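Corina Rusu
Last updated: February 2022

Thread on folding thin white sheets, as several people asked after the last one on towels. Plain flat pieces only. Fitted ones get their own thread.

1/ Start with the surface. A pale grey top with a fine texture holds thin material better than a polished one. On gloss the lower layer creeps every time you move the upper one, and you end up squaring the same corner twice.

2/ Lay the piece out and find one straight edge. Work from that edge only. If you switch reference halfway through, the error in the first fold gets added to the error in the second.

3/ Pinch, don't grab. A full handful gives you a dozen creases. A pinch at one point gives you a small fan of them, and they mostly drop out when you pull the material level.

4/ Keep the pinch low. Lift high and the middle sags, then lands as a curved ridge. You can press that flat with the side of your hand, working outwards from the fold line, but it takes longer than lifting properly.

5/ Thin stuff shows everything. If you can nearly see through it, expect diagonal wrinkles running away from wherever you held it. Move your hold closer to the corner and they get shorter.

6/ Radu Husar asked whether to iron first. For storage, no. For a table, iron after the first fold and before the second, on a low setting.

7/ Folded width: measure the shelf, take off 8 mm, fold to that. I cut a card template in September and have used it on every piece since. Grigore Ghiță uses the lid of a shoebox. Same thing.

8/ Stack with the folded edge facing out. Keep to 11 in a pile. At 19 mine leaned and the bottom ones had to be done again.

9/ Paper liners follow the same rules with one exception: a hard crease in paper stays there. Pinch lightly, and near an edge that will be hidden.

10/ Close view of a single-point hold. Fitted ones next, once I have a method I trust for the elastic corners.

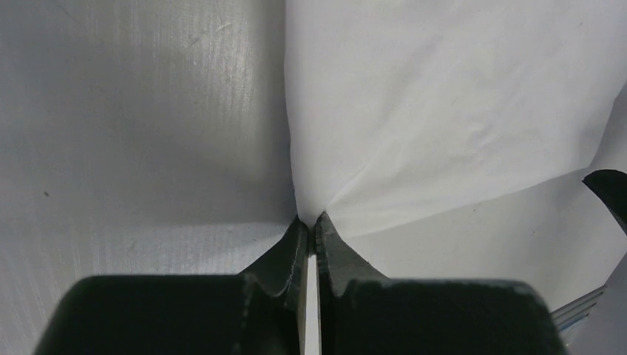 One pinch point, creases fanning out to the upper right.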